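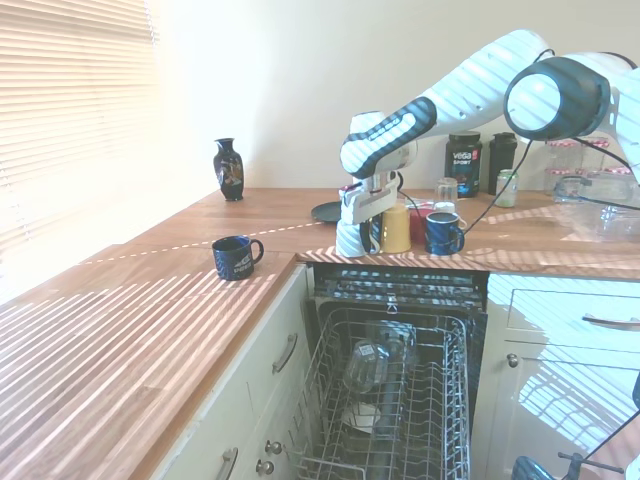
The planner doesn't hate you, it just can't tell a pause from a wait, the message said, and it was signed Pillon, like every message that came in after midnight on the Plostico channel. I never met Pillon. I'm not even sure Pillon was one person.

I'd asked a simple question! Why did my arm keep stopping with a mug in its fingers, perfectly happy, no error, no fault, for 170 milliseconds longer each time? I had 3,000 lines of log open and a cold burrito next to the keyboard, and the answer I got was philosophy.

So I went digging. Rurora (that's our planning stack, don't ask about the name) picks the next waypoint by scoring a whole bunch of paths and throwing out the ones that come too close to stuff. Fine. Only somewhere in August I'd added a little term to the score, a comfort term, so the arm would swing wide around glass. I'd forgotten all about it. And the term never reset. Every run, it got a bit more scared of glass, and it carried that over to the next one like a kid who got yelled at once.

I typed this into the channel, feeling pretty smart.

So it remembers, Pillon wrote back. Are you going to make it forget?
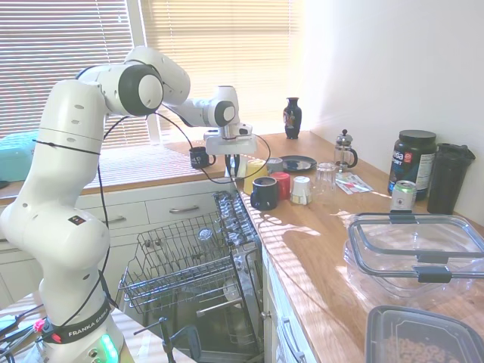

Well, sure I was, that's what a bug fix is. One line, clear the term at startup, push it, go to bed. I had the line written. I had my finger on the key.

But I ran it one more time first, the old way, with the fear still in there. I scrolled the path scores as they came up, and at waypoint 779 I saw it weigh the short way against the long way and pick the long one, by a hair. Then it sat there in its pause, and it felt so much like somebody taking a breath that I took one too.

I saved a copy of the term before I cleared it. I put it in a folder called Uddin, where I keep the stuff I can't explain at standup, and then I pushed the fix.

Pillon's little dot went gray while the build was still running.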